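Plarnley

Plarnley is a small seaside town at the mouth of the river Enberg, known for its long shingle beach, its covered market and the cliff railway that carries visitors up to the old quarter. It has been a favourite with families for generations, and many who come for a weekend find themselves back again the following May, when the gardens are at their best. 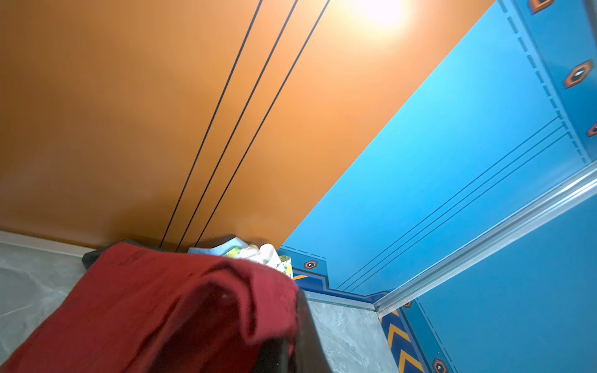
Getting around

Most of the town can be enjoyed on foot, though the 162 steps up to Castellanos Point are rather steep — the cliff railway runs alongside them and takes 2 minutes. Bus 17 links the station with the harbour, stopping at the market on the way.

Food and markets

The covered market sells smoked fish, soft cheeses and the sticky ginger loaf that the town is so fond of. Bernadette Alcantara, in her walking guide to the coast, warmly recommends going early and taking a slice down to the harbour wall.
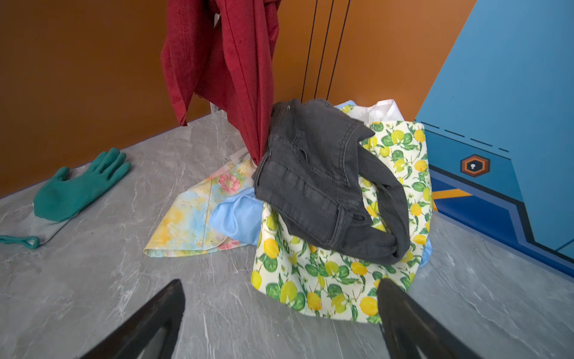

This page was last changed on 11/28/25.

Nearby places

The fishing village of Ekik lies across the estuary and is reached by a little ferry, which carries up to 50 passengers and runs from Easter until the autumn.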